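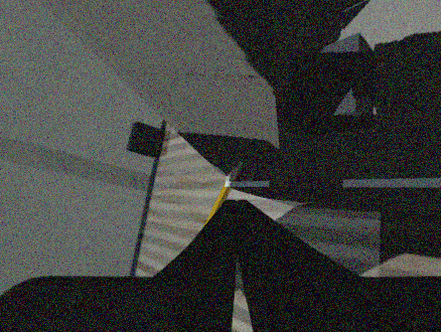
Render: gripper in silhouette, grey surface

Products Applications Ordering Technical notes Contact

Catalogue > Protein preparation > Desalting > Fuvora spin columns

Fuvora Desalting Spin Columns

Fuvora columns take salts, small dyes and unreacted labels out of protein samples in a single short spin. They are packed with a cross-linked dextran gel. Proteins are too large to enter the beads and come through first, while the small molecules are held back in the gel. The usual jobs are changing the buffer before an enzyme assay, cleaning up after a labelling reaction and removing reducing agent before a coupling step.

The standard column takes up to 100 µl of sample. Loading less is possible, but very small volumes tend to stay in the bed, so follow the sample with a little buffer if recovery matters more than concentration. Columns are sold pre-swollen in water with a preservative and must be washed before use. 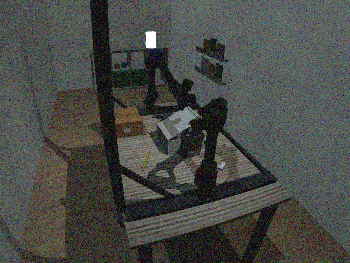

The gel is stable in all common buffers between pH 3 and pH 11, and in urea and guanidine at the strengths normally used for unfolding proteins. Strong oxidising agents will damage it. Non-ionic detergents can be used, but those that form large micelles will pass through with the protein and are not removed.

Using the column

Snap off the bottom tip, loosen the cap and spin briefly to clear the storage liquid. Wash three times with your own buffer, emptying the collection tube each time. Move the column to a clean tube and add the sample slowly to the centre of the bed - liquid that runs down the wall will carry salt with it. Spin again and collect. The speed should be given as g-force, so check the chart for your rotor.

A bed that slopes after the first spin is normal in a fixed-angle rotor. Keep the column facing the same way for every later spin.

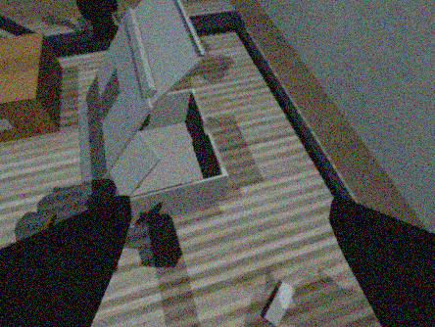
Dilute proteins sometimes stick to the gel at low ionic strength. Adding a small amount of sodium chloride to the wash buffer usually cures this. Peptides are not suitable for this grade; use the Tindall fine-grade column, which has a lower cut-off.

Storage

Keep unopened columns upright in the fridge. Do not freeze. Once washed, a column should be used the same day and then thrown away. We do not recommend cleaning them for a second use.

Ordering

Cat. no. 2168 - Fuvora spin columns, standard, with collection tubes
Cat. no. 1437 - Tindall spin columns, fine grade, with collection tubes
Cat. no. 515 - Collection tubes only

Larger packs and loose gel are available on request. For research use only.

Page revised January 3, 2019

Clomero Laboratory Supplies | Contact us | Copyright Clomero | Back to top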